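Tema 6. Aprender de demostraciones sin robot (apuntes de clase)

Bueno, seguimos donde lo dejamos. El otro día me preguntasteis por qué insisto tanto en la pinza de mano si el brazo ya lo tenemos montado, y la respuesta corta es: velocidad. Teleoperando, a mí me salían 30 demostraciones decentes en una tarde (y acababa con el hombro fatal). Con la pinza en la mano juntamos 637 para la tarea de la toalla, y eso que repetimos bastantes por torpeza mía.

La idea del método, que en el proyecto llamamos Drolum, es que la política solo vea lo que ve la cámara de la muñeca. Nada de cámaras externas. Si la pinza de mano y la del robot comparten dedos, almohadillas y punto de vista, la imagen de entrenamiento y la de ejecución se parecen muchísimo, ¡y ahí está casi toda la gracia! La acción se guarda como movimiento relativo de la pinza más la apertura de los dedos, así que da igual dónde esté atornillada la base del brazo.

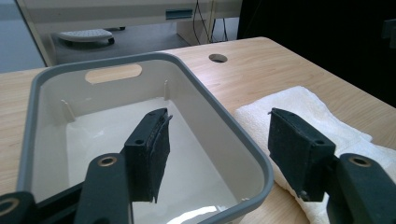

Figura 6.2. Vista desde la pinza de mano: dedos abiertos, cubeta de plástico y toalla blanca doblada sobre la mesa.

Fijaos en cuánto sitio ocupan los dedos. A mucha gente le entran ganas de recortarlos o taparlos con una máscara, y yo lo probé en May... perdón, en mayo, con resultados bastante malos. La red usa las almohadillas como referencia para saber a qué distancia está la tela, y sin ellas cerraba la pinza antes de tiempo. Dejadlos.

Otra cosa que cae siempre en las entregas: el fondo. Si grabáis todo en la misma mesa, la política se aprende la mesa. Nosotros repartimos las tomas entre dos salas, Rarkeck y Terau, y al quitar una de ellas del entrenamiento la tasa de éxito bajaba una barbaridad en la sala no vista.

Para la práctica: entrenad con 600 episodios, dejad el resto para validación y parad a los 3000 pasos (más no hace falta, ya os digo que se estanca). Separad por episodio, nunca por fotograma, o la validación os saldrá preciosa y no servirá de nada. Los datos están en la carpeta Langlois del servidor. Entrega: 7/9/25.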